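Cleaning and resetting woven storage baskets

Share 30 | 2 comments

Empty the basket completely before cleaning. Open-weave walls hold dust on the inside faces of the strands, and grit settles into the base, where the weave is usually tighter.

Vacuum first, using the soft brush head on low suction. Work along the strands, then across them. Do the base last, then turn the basket over and tap it out on newspaper.

Wipe with a cloth wrung out in lukewarm water and a little dish soap. Don't soak natural fibre — it swells, and the corners pull out of square. Stand the basket on its side in moving air, out of direct sun, and turn it after 20 minutes. Leave it overnight before refilling.

Trim loose fibres with nail scissors. Don't pull them.

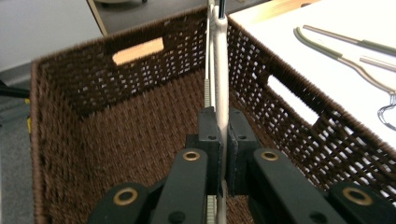 Rectangular basket, dark brown weave, with handle cutouts in the walls.

Handle cutouts take most of the load. Check the wrapping at both ends of each opening and re-glue any lifted strand with clear PVA, clamped with a clothes peg. Small items will work their way through an open grid, so line the basket with cotton or use it for bulkier things such as towels.

358 views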